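**Dumpling night is back at the Testham hall, and I ate too many**

09/11/2020

If you walked past the hall on Driltingate Road last night and wondered why the whole block smelled like ginger and scallions, now you know. The Testham supper club has started up its dumpling nights again after a long break, and I went along with an empty stomach and a notebook (the notebook mostly got soy sauce on it).

The club is doing things a little differently this season. Supper is pickup or patio only, and you order ahead. The kitchen crew told me they had 108 orders in before the doors opened, and that the people folding had gone through 1005 wrappers since lunch. I believe it! My own order took a while to come out, but the folks waiting on the patio were in a good mood and somebody had brought a speaker.

The menu is short. You can get pork and cabbage, shrimp, or a vegetable one with mushrooms and glass noodles, and the wrappers come plain or tinted. The tinted ones were the big talking point in line. The green is spinach juice worked into the dough, and they had a second batch colored with carrot that was sold out by the time I got to the window. I can't say I taste the spinach much, but the kids at the next table were very firm that green ones are better, so there you go.

I asked if I could poke my head into the kitchen and they said yes, as long as I kept my mask on and stayed by the door. It's a small kitchen and everybody in there was moving fast. The dough gets rested for 30 minutes under a towel before it's rolled, and they were strict about that even with the orders piling up. The club got hold of new bamboo steamers over the summer from Shemweta, the restaurant supply place out in Iststead, and they're very proud of them. The old ones had been patched with string and were leaking steam on every side.

I also learned why mine at home always rip. I've been putting them straight onto the slats, and they weld themselves on. At the hall they use a cloth liner, get it damp first, and leave a bit of space between dumplings so they don't stick to their neighbors. Such a small thing, and I've been scraping wrappers off bamboo for years.

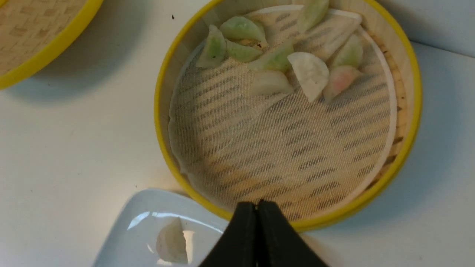

An order of ten is $3 more than it was last season, and I did hear a couple of grumbles about that in line. The club says the money goes to the hall's roof fund and the price of shrimp, in that order. I thought it was fair for what you get. They throw in a little tub of chili oil, and it's the good kind with the crunchy bits at the bottom. Ask for a second one if you like heat, they didn't seem to mind.

A few practical things if you're thinking of going. Parking behind the hall fills up early, so try the side street by the library. Bring cash or a check, the card reader was acting up all evening. There's no gluten-free wrapper yet, though they're testing one made with rice flour and hope to have it on the menu soon. And if you want the carrot ones, get there when the window opens at five!

The next dumpling night is two weeks out, with one more planned before the end of September if the weather stays nice enough for the patio. Order sheets are on the board outside the hall and need to be in the box by noon the day before. They're also looking for extra hands to fold in the afternoon. No experience needed, and you get fed at the end of your shift. I've put my name down for the next one, so if yours come out a bit lopsided, sorry in advance.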